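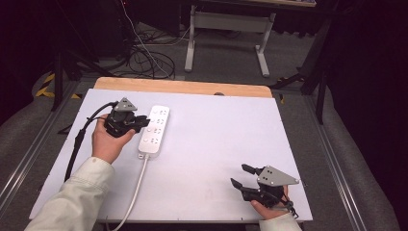 ## 3.2 What counts as an extension lead

Figure 2. A white multi-socket lead with a small round button near one end.

The Skasdale survey asked households to list every extension lead in the home, and most of them began by asking what we meant. The question was fair. Our pilot form said "extension lead", which older tenants took to mean the orange reel in the shed and younger ones took to mean anything with a hole in it. We settled on "a lead with more than one socket, such as the one in Figure 2", and the number of telephone calls to the office fell sharply.

Of the 2,245 forms returned, 50 were set aside as unreadable or, in a few cases, as shopping lists. The rest recorded 2,681 leads. Living rooms held the most, followed by bedrooms and then by a category we had to add in March, "behind something". Respondents who chose it were asked what the something was. Wardrobes did well, and so did the Sheikh, a locally popular recliner of great width that seems to have been designed with no thought of ever being moved.

We also asked how often each lead was switched off at the button. Answers ran from "nightly" to "what button", and we coded the latter as "never". Switching off was more common where the lead sat within reach of a chair, a result that also held in the smaller Lasta study – though Lasta counted only kitchens, where people are on their feet anyway.

Rented flats in Skodon had more leads per room than owned houses. The flats are older and have fewer wall sockets, often one to a bedroom and usually on the wrong side of the bed. Section 3.3 compares the two groups by year of building.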